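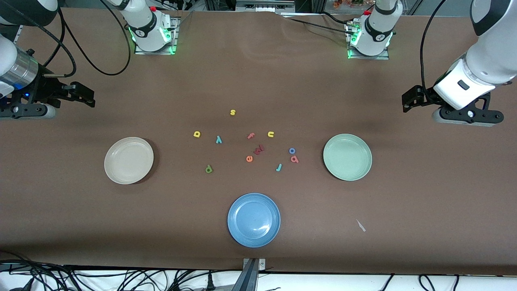
The Kerngate people wrote back that the glue is fine and it's the paper we ought to be looking at. According to them, nearly every complaint they get about lifting corners comes down to grain direction, and they asked which way the grain runs in the kraft we've been using for the box wraps.

Fair question. I had assumed the grain ran along the roll and never tested it. Did the strip test this morning: two strips off the same sheet, one cut each way, dampened on one side with a sponge. The one cut across the roll curled into a tube in less than a minute. The other barely moved. So the grain does run along the roll, but the last batch of wraps was cut the other way to save waste. I found the cutting sheet from July and the layout is turned 90 degrees from the one before it. No note about why.

Pulled 12 boxes from the Skunley order and checked all the lids. The bad corners are on the long sides, and always where the turn-in is narrowest. Short sides are good. That fits with the wrap pulling across the board as it dries.

Trial, afternoon

Board: the gray stuff, 2 mm, same as the order.
Paper: brown kraft from Correa, cut both ways.
Glue: PVA straight, PVA thinned with water, and the PVA and paste mix.
Pressing: under the usual weights, with waste sheets changed once.

Set A, grain parallel to the long side. Straight PVA grabbed too fast and I got a wrinkle on the second lid that I couldn't work out. Thinned PVA was easier to lay down. The mix gave me the most time and the corners folded clean. All lids close to flat when they went in the press.

Set B, grain across. Same three glues. Straight PVA held, but the board already had a bow you could feel with a ruler. Thinned was worse – more water, more stretch. The mix was about the same as thinned. I'd have blamed the glue too if I'd only had this set to go by.

Checked both again at 5:30. Set A is fine apart from the wrinkle. On set B one corner has started to lift on the thinned lid. Leaving everything under weight overnight before I call it.

Turn-ins: the drawing says 15 mm, and several on the order measure 11 or 12. I think the stop on the board shear has slipped. Tightened it and cut a few test strips, which came out right. Needs checking again after a longer run.

Cost of cutting the right way: we lose one lid wrap per sheet. The Skunley job is 600 boxes, so that's a fair pile of extra sheets, but still cheaper than remaking lids. The Soker job is 900 and uses the same wrap, and it hasn't been cut yet. Don't cut it from the July layout. I've written OLD across that one and put the earlier layout back in the folder.

To do

Mark grain direction on the roll ends in pencil when they come in.
Ask Correa if a wider roll is available, and at what price.
Look at the shelf stock for more lids from the same batch.
Write back to Kerngate and tell them they were right about the paper.
Buy sponges – the last good one is full of glue.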